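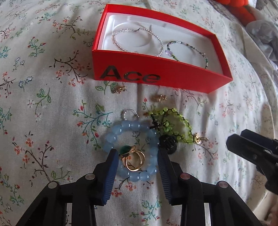 Jewelry Box Check, Spring Round
Filled in by Montserrat Cárdenas, Dostside Road, Mokidport
Month: May
Place: the guest bed, by the window
Policy rider no.: 3587

I have used the same list for years now, and every spring I tell myself I will only put down a check mark and move on, and every spring I end up writing in the margins until there are no margins left. So this time I typed it, comments and all, and my niece can have a copy for her own box (she has been asking, bless her). OK means leave it alone. WATCH means look again in the fall. FIX means do something about it before anybody wears it!

Part 1. Before you start

1. Flat, soft surface with a raised edge or a cover that stops things rolling. OK
Comment: The flowered bedspread again. I love it dearly, but small gold things do disappear among all those stems and sprigs, so run the flat of your hand over the whole bed when you finish, and then do it once more after you've had your coffee.

2. Good light. OK
Comment: Mid-morning is best in that room. After three o'clock I need the lamp and my other glasses.

3. Cat out, door shut. OK
Comment: She complained the entire time.

4. Sink drains closed if anything is going to be washed today. OK
Comment: Nothing was washed today, but I closed it anyway out of habit.

Part 2. The box

5. Corners and walls sound, no splits. OK
Comment: It's the red one with "Ace" on the front, and for a gift box it has held up beautifully. One corner is a touch soft if you press it. I wouldn't stack anything heavy on top.

6. White padding clean, and nothing caught down the sides. WATCH
Comment: Lift the padding and look underneath, every time! I found an earring back under there last year that I had already replaced. The white does show every mark, and I'd like to line it with a scrap of cotton one of these days.

Part 3. Beads and strands

7. Pale blue bead bracelet. Stretch very gently and look between the beads for worn thread. OK
Comment: Still snug. These see-through blue beads are the ones I reach for all summer, so they get the most sunscreen and hand cream of anything I own, and a wipe with a barely damp cloth brings them right back.

8. Clear and pale pink bead bracelet. Open and close the clasp. WATCH
Comment: The clasp is tiny and wants a fingernail, and mine are no help at all. It holds once it's shut. I'd wear it to dinner but not to the garden.

9. Mixed seed-bead bracelet with the little lavender flower. Check the flower for loose loops. OK
Comment: My favorite to look at, with those bright green beads near one end. Seed beads can be chipped without your noticing until they start to saw at the thread, so go along slowly with a fingertip. If you feel a scratch, stop there and get the magnifier.

10. Lime green beads on black cord. Check knots, check cord for fuzz. FIX
Comment: The cord has gone fuzzy near one of the knots, and I've been putting it off since the holidays. It's going to Hurska's on the corner for fresh cord. Last time I was given ticket 774 and lost it, so this time the ticket goes straight in the kitchen drawer.

11. Black cross pendant. Tug the loop lightly. OK
Comment: Solid.

12. Big dark gray bumpy bead. Check the hole for rough edges. WATCH
Comment: It is a heavy thing for its size and I worry about it knocking against its neighbors. I might give it a little pouch of its own.

Part 4. Rings and earrings

13. Gold bands. Slide each one free, look for bent or flattened spots. OK
Comment: They hook into one another like paper clips and you have to be patient. Don't pull! Hold the bunch loosely over the bed and let them drop apart. One thin band was a hair out of round when I rolled it along a book cover, though I doubt it would bother anyone on the finger.

14. Dark green stone in the gold mount. Hold to the ear and tap; listen for a rattle. OK
Comment: Quiet as can be. Mr. Ásgeirsdóttir's old habit was to 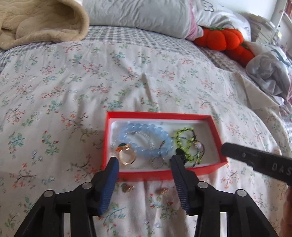 breathe on a stone and watch how the fog cleared, but I wrote that down from someone at the bus stop and never learned what he was looking for, so I stick with the tap.

15. Small hoop with the sparkly stones. Look at each stone under the magnifier. OK
Comment: All sitting level. Hoops like to grab hold of bracelets, so unhook this one first before you lift anything else out.

16. Gold earrings. Match them up, test the posts and backs. WATCH
Comment: I always do these last, next to the box and never inside it, where they slip under the beads. One back slides off too easily. A packet of new ones is on my shopping list.

Part 5. Putting away

17. Everything wiped and fully dry before it goes back. OK

18. Cords and beads kept off the rings. FIX
Comment: I know, I know. It all goes into one box and it all comes out in one tangle, and I have written the same comment before. Small bags, the kind with the press seal. A pack of 50 will do the whole family.

19. List updated for the insurance folder. OK
Comment: The folder now runs to 41 pages, mostly my comments.

20. Bed checked by hand, rug checked with the flashlight. OK

Still to do: cord to Hurska, earring backs, bags, and ask about lining the box. Next look in the fall, once the windows are shut for the season.

M. Cárdenas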